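Siege of Norkov

The siege of Norkov was a military blockade of the river port of Norkov, in the lowland district of Atinga, that lasted 65 days. It began in February, when forces advancing from the east cut the Jedmont road, and ended with a negotiated withdrawal of the garrison. The fighting was concentrated in the grain terminal, the rail yard and the northern housing blocks.

Background

Norkov lies on the west bank of the river at the point where the Jedmont road meets the rail line to Hakmont. Before the war it handled most of the district's grain exports. The terminal complex included storage silos, a pumping station and a network of service tunnels built to carry conveyor belts and power cables between the docks and the rail yard.

Control of the port was regarded by both sides as necessary for holding the Hakmont line. The garrison was reinforced in the winter before the siege, and fuel and ammunition were moved into the tunnels. No general evacuation order was issued. Residents who left in the first week did so mostly by private car along the Jedmont road. 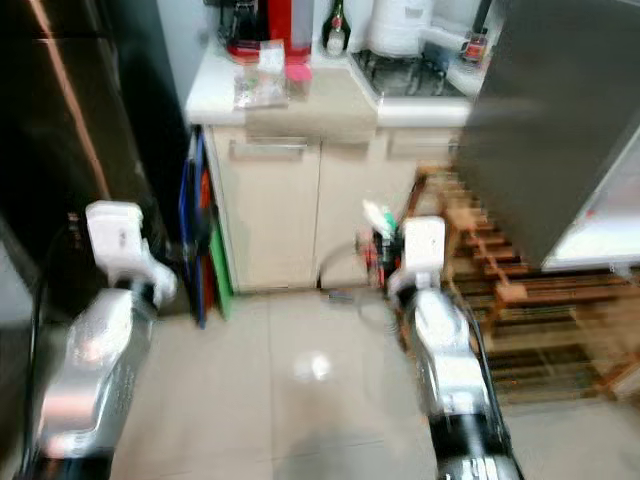
Civilian supply during the siege depended on stocks held in homes and in the municipal depot. The electrical substation was hit on the second day and was never fully restored. Household food storage became a serious problem as temperatures rose, as most apartments in the northern blocks relied on electric appliances of the ordinary domestic kind, such as the tall black refrigerator seen here in a tiled kitchen. Residents moved perishable food to cellars and stairwells, and the depot switched its distribution to flour, dried beans and canned fish. Water was drawn from the river and treated with chlorine tablets until the pumping station was partly repaired.

Course of the siege

The first phase consisted of artillery fire on the rail yard and the approaches to the docks. Attempts to enter the city from the south were halted at the canal, where the garrison had destroyed both road bridges. The attacking force then shifted north and occupied the housing blocks street by street.

By day 19 the garrison had been pushed back to the terminal complex. The silos gave observation over the river, and the tunnels allowed troops to move between positions without using the surface roads. Repeated assaults on the pumping station failed. The attacking side then reduced ground operations and relied on blockade, closing the river to all traffic below the port.
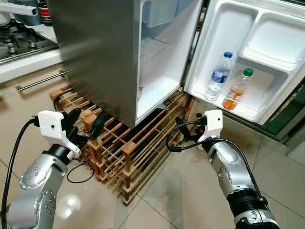
A compact refrigerator with its door open, set on a wooden wine rack.

Humanitarian corridors

Talks on the removal of civilians opened at Hakmont in the fourth week. An agreement provided for 2 corridors, one along the Jedmont road and one by river barge. The road corridor operated on several mornings before shelling near the canal led to its suspension. The river corridor opened later and carried the larger number of people, including most of the patients from the district hospital.

Each side accused the other of breaking the ceasefire terms. Monitors stationed at the Jedmont checkpoint recorded violations but did not assign responsibility for them.

End of the siege

A final agreement was reached on day 55. It called for the garrison to leave the terminal without heavy weapons and for the wounded to be moved first. The withdrawal was carried out in stages and was completed ten days later. Engineers then began clearing mines from the docks and the service tunnels.

Aftermath

The port remained closed to commercial shipping while the channel was surveyed. Rail service to Hakmont resumed on a single track. The silos were judged unsafe and were taken down, and grain from the district was sent by truck to Jedmont.

See also

Hakmont talks
Jedmont road
Port of Norkov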